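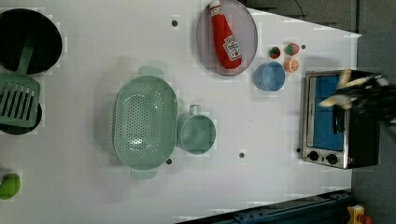
Lecture 12: What the policy knows, and what we only think it knows

Notes by Fathima Sikder. Corrections to Femi Babalola, who keeps the master copy.

Reading before this lecture: the Igwe control stack overview, sections on the action server and the watchdog. Skip the section on "emergent recovery." We will get to why.

1. Where we left off

Last time we split the software into perception, planning and control, and drew three boxes with arrows between them. I said then that the drawing was optimistic. The arrows are where most of your bugs will live. A detector hands over a pose and a confidence number, the planner reads the pose and ignores the confidence, and the controller gets a target it has no reason to doubt.

In the end-to-end case the boxes are gone. One network takes camera images and joint readings and puts out a short run of actions. People sometimes say this removes the interface problem. You can no longer log what crosses the interface, and the problem itself stays where it was. If the arm reaches for the wrong place, you don't know whether it saw the wrong thing or saw the right thing and moved badly.

2. The kitchen table task

The running case for the rest of the term is the toaster oven task: reach for the door, open it, put one item in, close it. The tabletop also carries a pot, a colander, a measuring cup, a plate with a ketchup bottle on it, a bowl and toy fruit. All of that matters to perception even when the instruction mentions only the oven.

Some things to think about when you look at a top-down view like this one:

The oven faces left, and the gripper comes in over the top of it. Its dark body and the black body of the oven are close together in the image. A segmentation model trained on cleaner backgrounds will sometimes merge two dark regions like that, and then your estimate of where the fingers are is off by however much of the oven got included.

The colander and the measuring cup touch, and they are the same pale green. Ask an open-vocabulary detector for "cup" and check whether the box stops at the cup. In our own runs it often took in part of the colander. The confidence score barely moved.

The gripper is blurred. Anything you compute from a blurred gripper (finger opening, distance to the handle) should carry a wider error than the same thing computed from a sharp one. Very little published code does this. Most of it treats every image as equally good.

Several objects run out of view on the left and at the top. A shape-fitting routine that assumes whole outlines will report a center for the big pot, and that center will be wrong.

3. State estimation

Use the joint encoders for where the arm is. Use the camera for where everything else is. I have marked many reports in which a student used the camera to find the gripper because the detector happened to have a "gripper" class. The encoders already told you, at a higher rate and with a smaller error.

The link between the two is the camera calibration, and it goes stale. Somebody bumps a mount, nobody writes it down, and for a week every grasp lands a little to one side. Run the check script at the start of each session. If the reprojection error has changed since the last log entry, recalibrate before you collect anything or claim anything.

The door handle deserves its own paragraph. A detector gives you a box around an oven. A box has no hinge. To open the door you need the handle position, the hinge axis and the direction of swing, and none of these come free with the word "oven." The Uvance planner asks for them as parameters. The learned policy never asks, and you find out what it assumed by watching it pull.

4. Planning

For the approach we use a sampling planner with a fixed time budget. It is adequate. It treats the table contents as static obstacles, taken from one depth capture at the start of the attempt. Consider what this means if the arm nudges the bowl on its way across: the planner's bowl is still in the old place. Replanning on a timer helps a little. Replanning on a change in the depth map helps more, and gives you a new threshold to argue over.

Opening the door is a constrained motion. The fingers have to follow an arc, and a small error in the hinge estimate turns into sideways force on the handle. Pure position control will fight the door and may win. Set a compliance mode for this phase and put a force limit on it. Oluwaseun Mohammed's handout from last May has the derivation, and I won't repeat it.

5. Control rate and action chunks

The policy puts out actions in chunks. The low-level controller interpolates between them. While a chunk is executing, the policy is blind: new images arrive and are not used until the next inference call. A long chunk gives smooth motion and slow reactions. A short one gives the reverse, and shows a visible jerk at the joins.

Blending overlapping chunks hides the jerk. Be careful with what it hides. If two successive chunks disagree (one goes over the handle, one goes under it) the blend goes between them, into the door. Log the disagreement before you average it away.

6. Success rates

The Akham demo reel reports the task as solved. The supporting page has 132 attempts on it. Osaze Isah went through the logs for his project and found that resets between attempts were done by hand with the objects put back on taped marks. So the number tells us how the policy does on one layout. It may do fine on others. We have no evidence either way from that page.

When you report a rate in this course, state these with it:

- how many attempts were made, including the ones you stopped
- who decided an attempt had failed, and whether the rule was written before the run
- how the objects were placed
- whether the policy had seen this table in training
- the result for each stage, from reach to close

The last item is the one people leave out. A policy that reaches well and fails at the handle is a different engineering problem from one that wanders off at the start, and a single percentage covers both.

I would also like you to distrust your own favorite runs. Ivone Miranda's group trained on 3000 demonstrations and got a policy that did well until they took the ketchup bottle away. They put it back and the rate came up again. Whether the network was using the bottle as a landmark is a reasonable guess, and they could not prove it. They did the right thing and reported it as a guess.

7. Lab work, due 9th February

a. Run the Culwood detector on your recorded views with the prompts "cup," "measuring cup" and "green cup." Save the boxes and scores. Write one paragraph on where they differ.

b. Turn on the chunk disagreement log and run the reach stage only. Plot disagreement against time.

c. Remove one object that has nothing to do with the oven. Repeat b. Do not choose the object after seeing the result.

d. Work in groups of 2. Each of you writes a separate failure description for the same attempt, without talking first. Hand in both, even if they conflict.

Raw logs go in the shared folder with your report. Reports without logs will be returned unmarked.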